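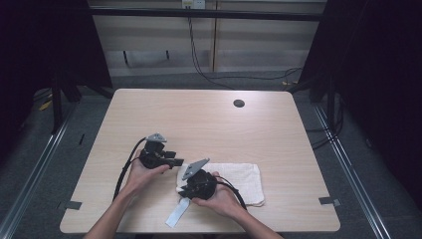
Ulis: hand-guided demonstrations for cloth handling
Progress report to the Skiltach program office
Period covered: spring to the end of July
Prepared by Itsuki Hirose, principal investigator

Where we are

The proposal said that people holding the grippers in their own hands could teach a robot to fold cloth faster and more cheaply than people steering the robot from a distance. I wrote that sentence and I would write it more carefully today. The faster part is holding up. The cheaper part depends on what you agree to leave out of the bill. Whether the robot learns anything worth having is still open, and the first results in this report should not be read as a yes.

The recording bench is finished and in daily use. The recording software is stable. We have a first trained model, which we call Giso, and it has been tested on the arms at the Hayashi site. Task 1 (bench and hardware) is closed. Task 2 (collecting demonstrations) is behind. Task 3 (training) started early, mostly because I wanted bad news sooner.

Collecting demonstrations

The method has not changed since the proposal. An operator holds a gripper in each hand and does the job on the table with them, and the cables carry the signals back to the recorder. There is no arm in the loop. The same model of gripper is mounted on the arms at Hayashi, so in theory what the hand did can be replayed by the arm without much translation.

We chose small white terry towels for the first stage. They are cheap, they wrinkle in a way that matters, and they do not slide around the table the way a cotton napkin does. The edges fray after repeated gripping and we have stopped replacing towels for that reason. A household towel is frayed too, and a model that only works on a crisp new one is of no use to anyone.

Two people have done nearly all of the recording so far. This is the weakest point of the data set. They have very different styles. One pinches the corner and lifts high before laying it over. The other keeps the cloth close to the table and more or less drags it. Both end up with an acceptable fold. When we train on both together, Giso sometimes starts a high lift and then changes its mind halfway, and the towel ends up in a heap. I had expected mixed styles to help. The review comments on the proposal said they would help as well. So far I see no sign of it.

We tried asking both operators to use the low style. The recordings became more alike and also slower and stiffer, with long pauses where the person was clearly thinking about the rule instead of the towel. We dropped the request after a short trial. I would like to test it again with people who learn the low style from the start, but that means new operators, and see the budget note further on.

Cables

These deserve their own heading because they have eaten more time than any other part of the work. Each gripper has one cable. On paper this is simple. In practice the cable pulls on the hand, the hand compensates, and the compensation ends up in the data. An arm has no such pull to fight, or has a different one, so the model learns a small correction for a force that will not be there.

We have moved the cables off to the sides of the table so they come in past the wrists, and that has helped. It has not solved the problem. A wireless version was priced and I decided against it. The delay in the signal was not steady, and for quick finger work an unsteady delay is worse than a stiff cable.

Bench

The tabletop is clamped to an aluminum frame and no longer shifts when someone presses on it. Before the clamps went on, we had recordings in which the table moved slightly under the towel, and every one of them had to be thrown out. Dark curtains keep daylight off the work. I am not sure the curtains were a wise choice. They make our recordings look clean and consistent, and the Hayashi room is neither. Some of the gap between the two sites may simply be light. We plan to open them for part of the next recording block and find out.

First results from Giso

The test was one fold in half, starting from a towel laid flat, with no help from a person once the run began. At Hayashi we made around 100 attempts. The count is soft because several runs were stopped by hand and the people present did not agree on whether they should be included. Giso finished the fold in 14 of them.

That is a low number and I don't want to dress it up. A few remarks on how to read it.

It is too low to be useful and too high to be luck. A towel does not fold itself in half by chance. Something was learned.

We were generous. A fold counted if the corners were near each other and the cloth lay reasonably flat. A hotel laundry would have rejected most of the ones we accepted. I looked through the recordings again on a Sunday when the building was quiet and would now argue against several of our own passes. I have left the count as it was made on the day, as I do not trust myself to rescore it fairly after seeing the total.

The failures are not spread evenly. Most came at the first grasp, where the jaws closed on air or caught only the top loops of the terry and let go. Once the model had a real hold on a corner it did far better. This is mildly encouraging, and it is also the kind of thing people in my position always say about their failures.

There was no fair comparison. We have not yet trained the same model on demonstrations made by steering the arms from a distance, so I cannot tell you that our method is better or worse than the usual one. The proposal claimed an advantage. At present that claim has nothing under it except a stopwatch: an operator gets through a fold at our bench much faster than through a steered one. Speed of recording is easy to measure and it tempts everyone, me included, to treat it as the result.

A word about other people's numbers

The program office asked how we compare with published work on similar tasks. I would rather not put a table in this report. Success is scored differently everywhere, cloth differs, and very often the starting position is arranged by the same person who runs the test. I would place our own number under the same suspicion. If a comparison is needed for the annual review, I suggest that Skiltach name an outside person to lay out the towels and do the scoring, at our site and at Hayashi. We would welcome it.

Changes to the plan

The second fold was due to start this quarter. I propose to hold it back until the first grasp works. Adding a second fold on top of a shaky first one would give us nicer videos and no knowledge.

The comparison with steered demonstrations moves forward and becomes the main job. Same operators, same towels, same amount of recording time for each method. If our way loses, the project should be told so while there is still money left to do something else.

Sleeves and shirts should come out of the work plan altogether. They were ambitious when we wrote them in and look worse now.

Budget and delays

Spending is in line with the plan on equipment and under it on staff. The underspend is not good news. It reflects operators we failed to hire. We lost two weeks to a gripper whose jaws would not close evenly, and longer than that to the argument over whether it was the gripper or the software. (It was the gripper. I was on the wrong side of the argument.)

I ask for permission to move part of the unspent travel money to operator hours. A short note with the figures has gone to the finance contact separately.

What we need from the program office

A decision on holding back the second fold.

Agreement that the steered comparison counts as a deliverable even if it goes against us. The current wording says we will "demonstrate the advantage" of the hand-guided method. Please let us change it to "measure the difference."

A name for the outside scorer, if you want one in place before the annual review.

The recordings from the Hayashi test, failures included, are on the shared project drive. I would ask whoever reviews this report to watch a run of the failures before looking at any of the passes.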